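Subject: Re: Draft rules for handheld gripper recording, section 4 (tabletop)
From: Selim Karakaya
To: gripper-practice list

Hi all,

Wonderful to see so many replies on this draft, and so much of it from people who record every day! I've been through the whole thread and want to answer the Quinlan comments first, since they touch the parts I care about most.

On October's draft, the Quinlan group wrote:

> We like section 4 overall, but 4.2 looks too strict. You ask that every
> object on the table be written down before an episode starts, even the
> ones the task never touches. For a toast-and-tea table that is a lot of
> typing. We would also drop 4.3 (markers visible at the start). Our
> software copes with a hidden marker for a few frames and picks it up
> again later. Could both be "should" instead of "must"?

I can meet you halfway on 4.2. Full sentences for every item would be silly, and I never wanted that. A short list from a fixed set of words is plenty: toaster, bread, bottle, cup, plate, coaster, cloth. What I'd keep as a must is that the list exists, and that it gets a new version whenever something is added, removed or swapped.

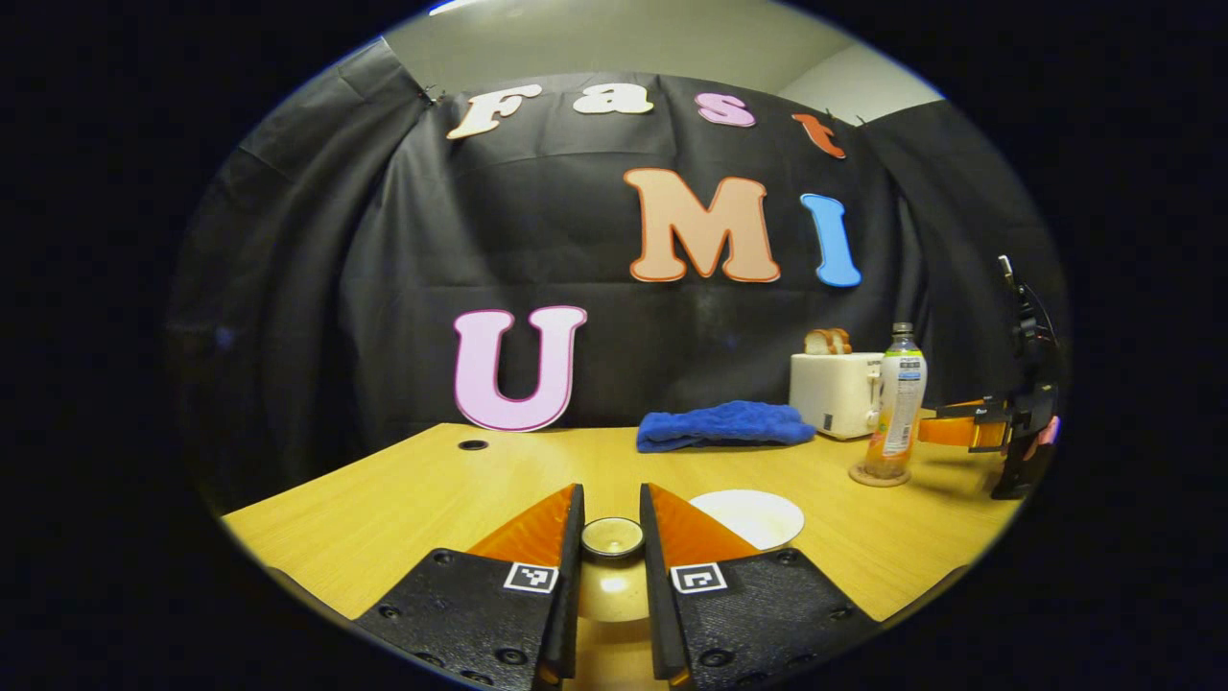

At Kokitz we went back over 3,046 episodes in the spring with the draft in hand, and 293 of them had an object list that didn't match the table. Most of those were swaps. One drink bottle had been traded for another and the old name stayed in the notes. A person reading the list can guess what happened, but a script that sorts episodes by object can't, and then your test set quietly has things in it you thought you'd held out. So please, a new version for every swap, even when the new item does the same job as the old one.

On 4.3 I'd like to hold firm. Yes, good software gets over a short gap in the middle of a motion, and the rule doesn't forbid that. It only covers the start of the episode, when both finger markers should be in view with the jaws open. That start is where we read the opening width, and if it's wrong there it's wrong all the way through. It costs a second or two. Open, hold still, go. I love this rule because new people get it right on their first afternoon!

Zorville asked what "still" means. I've changed the text to "no movement of the tool for 3 seconds," and I'm happy to argue about the number.

Now the part nobody has commented on yet, which is 4.5, layout changes. The draft says to move objects between episodes but gives no hint how much. My proposal is this:

4.5a Change the position of at least one task object before each new episode.
4.5b Change the whole layout after every 4 episodes.
4.5c Leave backdrop, table and lights alone within a session. If any of them changes, start a new session.
4.5d Open drinks, hot food and anything with a power cord get a line of their own in the safety notes.
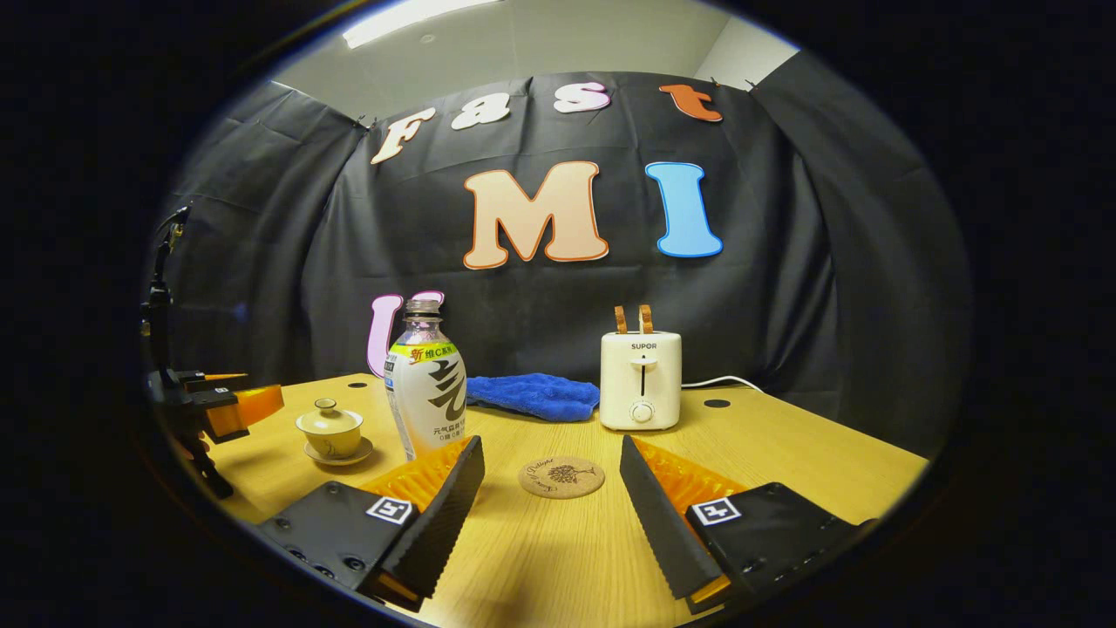 For 4.5d I'm thinking mainly of kitchen tasks. Our own rule is that the toaster stays unplugged unless heat is part of the task, and that cords run along the back where a sleeve or a tool won't catch them. Filled cups stay off the table until the person recording says they're ready. Does anyone have better wording for that last one? Mine reads like a sign in a school cafeteria.

Someone also asked if a second gripper has to be logged when only one is used in the task. Yes, please log it, along with which side of the table it's on. It's one extra field, and people training two-arm policies will thank you.

I'd like to fold all this into the Mustum version of the draft, so send changes as replies here with the rule number in front. Tables of your own that break these rules are very welcome too, those teach me the most.

Cheers,
Selim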